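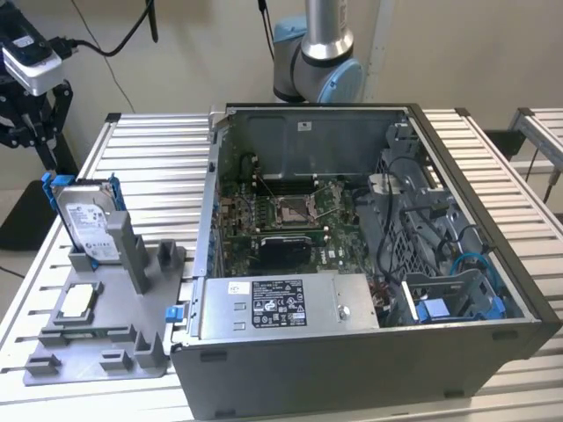 What happens at the open day?

You come in, find a spot along the rope, and watch a robot arm work on a desktop computer with the cover off. Each demonstration runs 40 minutes including questions, and there are three of them over the day. Between runs you're welcome to stay and look at the fixtures up close.

Category: Visits and Open Days / Robot Demos

What jobs will I see the arm do?

This season it's all about computer parts: the hard drive in its caddy, the processor and the memory. The gray plate on the left of the table has a place for each of them, so you can see the parts outside the machine before you go hunting for where they belong inside it. The processor is my favorite. It's a small flat square, and watching a gripper that size line up with it still gets me every time!

Why a desktop computer?

It has a bit of everything. Some parts are big and forgiving, some are thin and fussy, and there are cables hanging around that never lie the same way twice. Ours is a Dell tower, laid on its side so the motherboard faces up and everyone gets a decent view of the socket and the memory slots. Visitors who have built their own computer at home usually end up giving advice to the people next to them, and we love that.

Is the robot being driven by a person?

Depends on the run. The first demonstration is hand-guided, with an operator at the Semine station, and the later ones use the Pesonen planner, our own software. Ask which is which if you miss the introduction - people often guess wrong.

What if it drops something?

Then you get to see us deal with it. We stop the arm, put the part back in its holder and start that step again. We don't hide misses and we don't swap in a video. The March open day had a memory module that refused to seat for most of a session, and the crowd got so into it that they cheered for a piece of circuit board.

Can I try it myself?

Yes, at the Sakier bench next door, where there's a smaller arm and a set of practice blocks. Ages 10 and up, please, with an adult alongside anyone under 16. The line gets long after lunch, so go early if you can.

Where do I go when I arrive?

Use the Cluken building, entrance 19, and follow the floor tape to the demo hall. There's a ramp on the left side of the doors. Strollers are fine in the hall, but there isn't much room for them at the rope.

Can I take pictures?

Please do! No flash while the arm is moving, and keep phones and selfie sticks on your side of the rope.

Do I need to know anything about robots?

Not a thing. Some of the best questions we've had came from kids who wanted to know why the fingers are shaped the way they are - we ended up talking about that for the rest of the session.

Can I bring an old computer for you to use?

Thanks for offering, but we can't take donations at the door. Send us a note with the model first and we'll let you know.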